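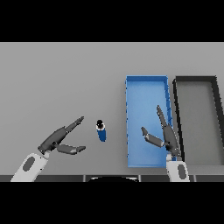
Review: the Evley two-arm simulator, tried at the Hesero open day

I went to the Hesero open day in November with my colleague Rosângela Fontes. We teach automation at a small technical school in Fladbridge, and we look for software that our students can use before they touch a real machine. Evley was the one I wanted to try.

The visitors sit at a desk with a screen and two hand controllers, one for each arm. The exercise I received was simple on paper: take a small blue bottle with the left gripper and put it in the blue tray. A second, dark tray stands right beside it, so you must be a little careful where you let go. The session is limited to six minutes and the line behind you is watching.

My first two attempts were bad. I closed the gripper too early and pushed the bottle over with the finger. Edivaldo Marinho, who was giving the demonstration, told me to stop looking at the wrist and look only at the tips. After this advice it went much better, and on the fourth attempt the bottle was in the tray.

What I liked: the arms follow the hands without a delay that I could notice. The plain gray table is also a good choice for beginners, as there is nothing to distract the eyes. Resetting the exercise takes one button.

What I liked less: depth is difficult to judge on a flat screen, and the bottle seen from high up gives little help. The shadows are weak. Rosângela had the same problem and missed the bottle on the near side several times. I asked for a second viewing angle and was told it exists in the full version, but it was not installed in room 1508.

The manual is clear, although only in English. The price was not given at the desk, and I am still waiting for the offer by email.

I give it four stars. For a first course I would buy it, if the second view is included.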